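Folding clothes on the bed, and what I'm keeping

September 11, 2019

The summer things had to come out of the closet sooner or later, and this week I got to it. I do all my folding on a bed. I tried the kitchen table for a year and my back was fine, but everything smelled like onions. A bed gives you more room, and you can't go to sleep until you've finished.

We've been in the Mandodley apartment since May and I still hadn't gone through the boxes marked "clothes, misc." Most of what was in them was dark. I own a lot of black, and so does my sister Flurina, and when we shared a place the piles got mixed up for good. Flurina Ammann, if you are reading this, I have your gray scarf and you can have it back whenever you come and get it.

The leather went first. I don't hang it on wire hangers anymore because they leave a bump at the shoulders, and the closet rail here is too short for the wide wooden ones. So it gets folded, loosely, sleeves in, with no hard crease down the back. I like to have something clean between it and the bedspread, and the flowered mat does that job well. It came from my mother-in-law, who used it on a side table under a lamp.

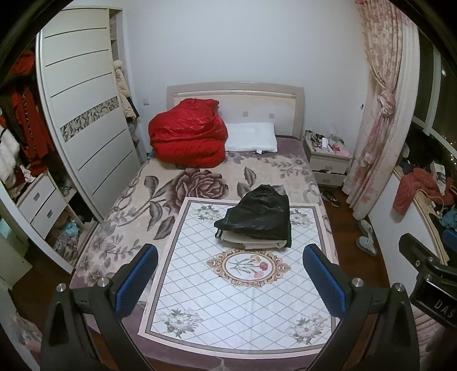
Black leather folded on top of the beige, with the red quilt waiting at the head of the bed.

The red quilt is too warm for this time of year, but it doesn't fit on the shelf with everything else up there, so it lives against the headboard and gets moved at night. I looked at a storage bench from Reisinger that would hold it. The bench was nice and it cost more than the bed, so the quilt is staying where it is.

Dark jackets are the slow part. I go through every pocket before anything gets folded. This time I found a bus ticket, a button that belongs to none of them, and 23 dollars in one inside pocket, which paid for lunch. After the pockets I shake the thing out and lay it face down, and smooth it from the collar to the hem with a flat hand. Then the sleeves come across the back, one over the other, and the bottom third comes up.

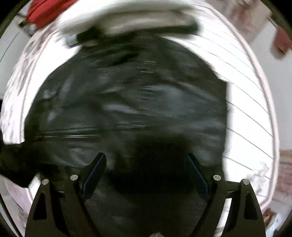
Anything with a lining takes longer, because the lining slides and you end up with a lump in the middle. I used to fight with that. Now I hold the shoulders together, let the whole thing hang for a second, and lay it down again. If there is still a lump I leave it. It's a jacket in a closet.

My rule for keeping or giving away is simple enough. If I wore it in the last two winters, it stays. If I didn't, it goes in the bag for the thrift store on Hallorura Street, unless it was expensive, in which case it goes back in the box and I feel bad about it next year. Two coats went in the bag. One was a good Finero coat I bought secondhand – wool, nice collar, always a size too small. My neighbor Kalliopi tried it on in the hallway and it was too small for her too.

I did some of the sorting on the floor as well. The rug is soft enough to kneel on, and it is a good place to put down things I haven't decided about yet. Soft items like bags and belts don't stack with clothes anyway. They slide off and take the pile with them. I lay them out flat, look for loose seams, and wipe off the dust with a damp cloth before they go anywhere. Dust shows badly on dark gray fabric and rubbing it dry only pushes it in.

The lavender rug picks up lint from everything, of course. I run the vacuum over it with the brush turned off, then ruffle it back up by hand. It was the first thing I bought for this apartment and I still like the color.

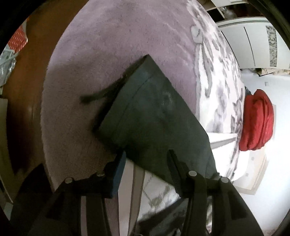

What's left to do

The sweaters. They are in two boxes under the bed and I haven't opened either one. I want to wash the wool before it goes on the shelf, and that means a few dry days in a row so I can lay things flat on the balcony.

I also need cedar blocks. The old ones don't smell like anything now. Somebody told me you can sand them and the smell comes back, so I'll try that with one before I buy new ones.

The bag for the thrift store is by the front door. It has been there for two days already, and I walked past it again this morning on my way out.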